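Clolura serving trays and clear fridge bins

Home > Kitchen > Trays and storage

Clolura trays are sold by Bavley as singles or in sets. They are dark, glossy trays with a pale rim, made for carrying tea things through, for laying out cold food, or for keeping bottles and jars together on a worktop. The finish is the same on the whole range, so trays bought at different times can be used together.

The edges are rounded. There is no separate handle to come loose. Lift with a hand at each short end and keep heavier items towards the middle.

Storing the trays

Trays may be stored flat or on edge. On edge takes up less worktop and lets you pull one out without lifting the rest. Stand them against something firm, with the largest at the front if you have more than one size.

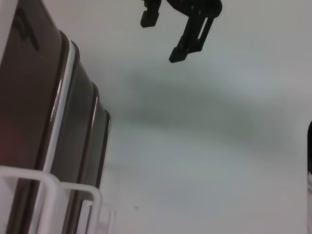

If you stack them flat, put a sheet of kitchen paper between each pair. The gloss will pick up fine scratches from grit, and these show more on a dark face than on a light one. Scratches of this kind are not covered by the guarantee.

Cleaning

Wash by hand in warm water with ordinary washing-up liquid. Use a soft cloth. Do not use scouring pads, cream cleaner or bleach. Dry straight away if you live in a hard water area. The trays are not suitable for the oven, the microwave or the hob, and hot pans should not be put down on them without a mat.

Clear bins

The clear plastic bins are sold separately under the Standari name. They are meant for fridges and cupboards and can be used for salad, yoghurts, packets or small jars. Measure the inside of your fridge before you order, and measure at the narrowest point. Many fridges have moulded ridges or shelf supports on the side walls, and a bin that fits the shelf may still catch on these as it slides in. 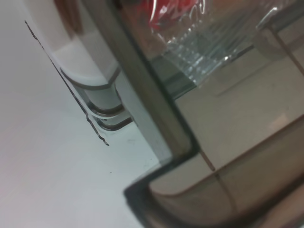 Leave a small gap at the back so that air can move, and check that the door closes fully before you fill the bin. Bins should be taken out and washed by hand every few weeks. They can crack if moved straight from a freezer into hot water.

Ordering

Single tray: order code CT 10
Set of trays: order code CT 18
Clear bin: order code SB 86

Orders go out from our Whitfield warehouse. Goods can be sent back unused in their wrapping. Please put the order number on the outside of the parcel.

The small oval tray was withdrawn in March and will not be restocked. We can supply the other sizes to cafes and guest houses by the box. Trade orders are handled by Darius Lill, and questions about returns or damaged goods should go to Thaddeus Kapoor. Both can be reached through the contact form.

Page last checked Fri 29 June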